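Automated sorting at the returns bench: what happens to staff hours?

Posted by Trinity Sorensen, July 13, 2023

Our employer, Brannigan, intends to automate part of the cosmetics returns bench at the Stornham site. The work consists of putting compacts, palettes and bottles into organizers. May hours be reduced before the trial ends?

Lucinda Strickland

Please request the written trial terms. At Brakby, hours were held for the full trial, and 2 sorters per shift were retrained to clear stoppages and inspect lids.

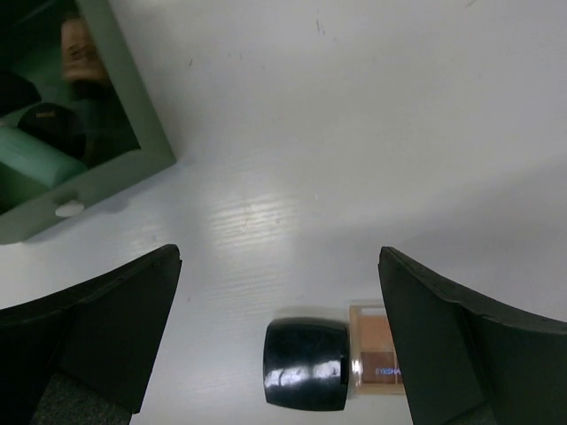
Retrained staff should also ask whether the new duties carry a new pay grade. Ours did not until May, and 41 employees had to apply for the adjustment individually. Keep a copy of your present job description.

Utum

Depends on your contract. We were told no change and then lost the evening shift. Ask HR.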